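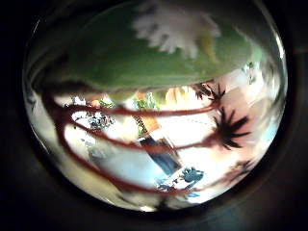

Wrist cam, red stems, start of the shift

tellik_dan
Our flower cell keeps dropping stems and I'm losing my mind a little. It's a Bernura hand on the arm, gripping artificial stems. I re-greased the finger gear in November and it was fine for 326 cycles, then the slipping started. Any ideas?

wumbei77
Grease. You put in too much and it crept onto the finger pads, I'd bet money on it. Wipe them down and run it again.

tellik_dan
Wiped them twice!
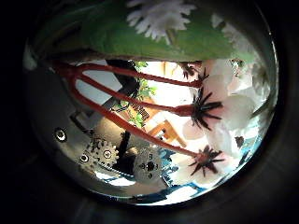 I also went over the screws next to the gear, and one took a quarter turn before it felt snug. Could that be enough?

kiswood_kate
Yep, could be. I don't buy the grease theory. Ours did this at 700 cycles and it was backlash. Re-zero the finger after you touch those screws.

wumbei77
Backlash gives you a late grip, it doesn't give you slipping. Just saying.

tellik_dan
OK, re-zeroed it, and I'm at 800 with 6 drops.
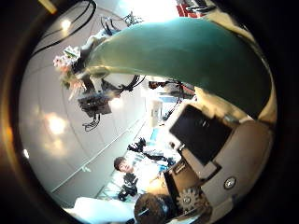
Next I want to tie the cables up better, I think they tug on the wrist when it swings. Will post tonight.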